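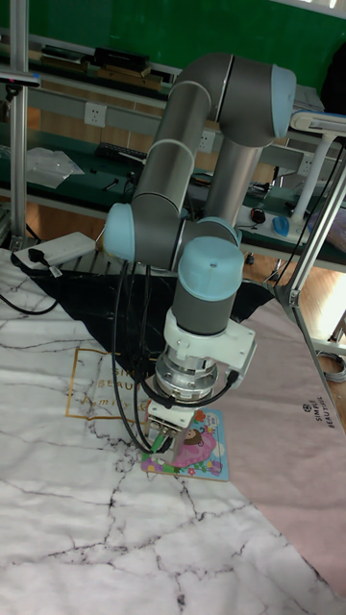
3. Materials

3.1 Table coverings

Most published work on jigsaw puzzles and young children says little about the surface the puzzle is done on. Where the table is mentioned at all, it is usually plain and a single color. The tables we saw during home visits in Lollstead were seldom like that. Families put down wipeable covers, cloths, play mats and leftover fabric, often one on top of another, and the puzzle went on top of whatever was there. We wanted a setting that kept this feature, so we used printed coverings and let them overlap.

The largest covering is white with a marble print in gray veins. It also carries some gold decoration, including a thin gold rectangle with the words "SIMPLE BEAUTY" and "family" inside it. A pale pink covering overlaps it on one side, and a black cloth lies toward the back. The layers were not pulled tight or lined up with the table edge. In a first round held in March we had smoothed and squared everything before each session, and parents told us it looked like a shop display. Several of them also moved the coverings themselves before sitting down, so from the second round onward we left them as they fell.

The marble print matters most for what follows. A loose puzzle piece is small, and if it is light in color it can be hard to pick out against a light surface with fine irregular lines. The veins have no repeat that a child can learn quickly, and they cross the surface at different angles. The black cloth does the opposite for pale pieces, which stand out clearly on it, though darker pieces from other sets were sometimes missed there. The gold lettering caused a different kind of trouble. Children who had begun to read stopped to sound out the words, and the time they spent doing so had to be handled separately in the coding (Section 4.2).

3.2 The puzzles

All puzzles were flat picture sets intended for preschool and early school ages. They were chosen by Bakhtiari, a secondhand toy exchange, from sets that had been handed in complete. We asked for sets with a single main figure in the middle and a busy border, for two reasons. Children in this age group tend to start with the figure, especially the face and clothing, and leave the border until late. A border with many similar shapes also means that the last few pieces look alike, and that is the stage at which children ask for help.

The set used for the examples in this section is shown in Figure 2. The board is nearly square. A girl with dark hair and a pink dress is at the center, with flowers in yellow, orange, green and blue around the edges. A small loose piece lies on the white covering, pale with faint colored markings. We refer to pieces of this kind as low-contrast pieces. They carry little of the picture, so a child looking for a match has to rely on outline more than on color. 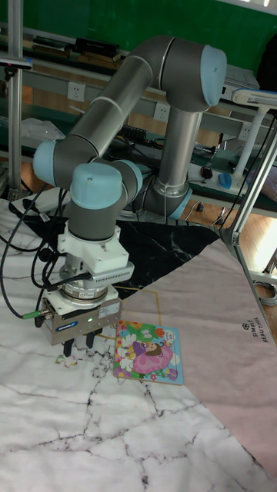
Low-contrast pieces were coded from the printed side only. Two coders, Banafsheh Ranjbar and Fotis Antoniadis, sorted every piece in the collection into low, medium or high contrast against the marble covering, working separately and without seeing the children's results. They sorted 659 pieces in this way and disagreed on 82 of them. Most of the disagreements concerned pieces with a patch of light sky and a small bit of petal or leaf, where one coder had gone by the background and the other by the patch of color. These were settled by discussion, and the rule adopted was to go by whichever area took up more of the piece.

Pieces that were bent, stained or peeling were left in. We considered replacing them, but a set with one clean new piece among worn ones gives the child an extra cue, and it is not what most families have at home.

3.3 Laying out

For each session the board was placed flat on the marble covering and the loose pieces were put down on the same covering, picture side up, without touching one another. No piece was put on the gold lettering at the start. Pieces could be moved anywhere once the session was under way, and many ended up there. Others slid under a fold where two coverings met. When this happened the adult was asked to wait before pointing it out – up to 200 seconds – and the session was marked as having a hidden piece.

Lighting was the ordinary ceiling light of the room. The marble covering has a slight difference in tone between the veins and the ground, and this difference looked weaker late in the afternoon in the Rusten room, where the windows face the street. All Rusten sessions were therefore held in the morning. The Stistel room has no such problem and was used all day.

Between sessions the board was cleared, the pieces were checked against the set list, and the coverings were shaken out. Pieces found under the black cloth after a session were entered in the notes but did not count as hidden unless the child had been looking for them.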